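Review: Pallach serving and sorting trays, cream, large and small

Posted August 2019 by Gülizar Avcı

The Pallach range is sold as general-purpose trays for the table, the workroom and the shop counter. I bought a large shallow tray and a deeper one with a metallic rim, and used them with a small white tray I already owned. The purpose was sorting: buttons, snaps, needles, chalk and cut labels for a two-person alterations business in Clelonstead. I have also used them for food, and will cover that separately.

Test conditions

The trays were in use for 51 working days. Most of that was at a white table in the front room, with the large tray left in place and the small one moved in and out of it. They were washed by hand with dish soap and a soft cloth. No dishwasher was used, and the leaflet does not give a dishwasher rating for either size.

Large shallow tray

The large tray is a flat rectangle with a low lip around the perimeter and slightly rounded corners. The color is sand or pale beige and the surface is matte. The matte surface is the main reason to choose it for small parts. Under a desk lamp, dark buttons and steel snaps stand out without glare, and a dropped needle can be found by eye. White and ivory buttons are harder to see, as expected on a pale ground.

The lip is low. It stops a rolling button but will not stop a spool of thread with any speed behind it. On the other hand, a low lip lets the forearm rest across it without a hard edge pressing into the wrist, and parts can be swept up toward a corner with a card. I would not want it higher for sorting. For carrying drinks I would.

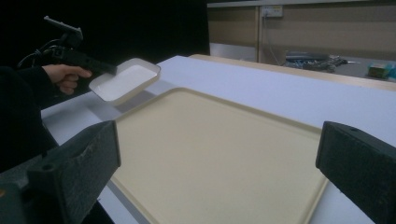 Footprint is the second consideration. A tray of this size takes most of the usable area of a small work table, so it should be treated as a work surface and left down. With the small tray placed inside it, there is still enough room to spread a handful of mixed buttons and pick through them. I usually keep the small tray at the near left corner and push finished lots toward it.

Stiffness was checked with a load of 800 grams of brass blanks placed at the center, with the tray lifted by its short sides. There was visible sag, and it recovered when the load was removed. Lifted by the long sides, the same load gave no sag that I could see. Carry it by the long sides.

Small white tray

My small tray came from a mixed lot at Makokha and is not part of the Pallach range. I include it because the large tray works much better with a smaller one alongside. It is shallow, with a raised rim on all four sides, and light enough to tilt and pour one-handed. Its weight is also its fault: a sleeve will drag it across the table. Two strips of clear shelf liner on the underside corrected this.

Anyone buying a companion tray should look for straight walls and a corner tight enough to pour from. Wide corner radii send buttons in several directions.

Deeper tray with metallic rim

The second Pallach tray is cream-white with rounded corners, sloped inner walls and a flat glossy base. A thin silver-colored rim follows the top edge. It is the better looking of the two and the less useful for fine sorting. The gloss reflects overhead lights, and the reflection moves as the head moves, so a clear snap sitting in the wrong place is easy to miss. Turning the tray helps. A lamp set low and to one side helps more.

The sloped walls are good for retrieval. A fingertip can slide a flat button up the wall and over the rim, where a vertical wall would need a fingernail. They also wipe clean in one pass, with no seam at the bottom for chalk to settle in.

The rim is the part I had doubts about. My concern was that it would lift at the corners or catch on fabric. I drew a scrap of silk lining over it repeatedly and found no snagging. After the full period of use there is fine scratching on one side, visible only at an angle. Hamisi Were, my partner in the business, uses the same model at home for bread and reports a dull patch where he grips it. His has had longer use than mine.
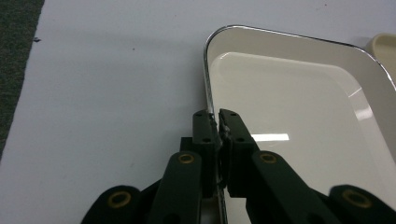

Can the deeper tray be used for sorting and for food in turn?

I would keep one for each. The glossy base washes clean easily enough, but tailor's chalk and loose pins are not things to risk near a meal, and the cost of a second tray is small.

Use with food

For food, the order of preference reverses. The glossy tray releases oil and crumbs with warm water. The matte tray holds a faint stain from turmeric, which faded after two washes and did not fully go. Neither was tested with anything straight from the oven. Cut fruit and bread were fine in both. The deeper tray also contains a spill, up to a point; the large one does not, and should not be asked to.

Storage

The trays were not designed as a set. The large tray will not fit in a standard base cabinet in my kitchen except on its edge, and it slides when stored that way – a folded towel behind it is enough. I slip a sheet of tissue over the metallic rim when anything is stored on top of it.

Comparison

The nearest alternative I have used is the Erport counter tray. It has a higher wall, a gray base and a heavier feel. Gray is better for white buttons and worse for navy and black, which make up most of our stock. The Erport wall is vertical all round, and retrieval is slower.

Recommendation

Large shallow tray: recommended for sorting, layout and light assembly. Not recommended for carrying liquids.

Deeper tray with rim: recommended for serving and for larger parts. Acceptable for fine sorting under side lighting.

Replacement trays are sold singly. I have ordered another of the large size for the back table and will add a note in November on whether the color matches between batches.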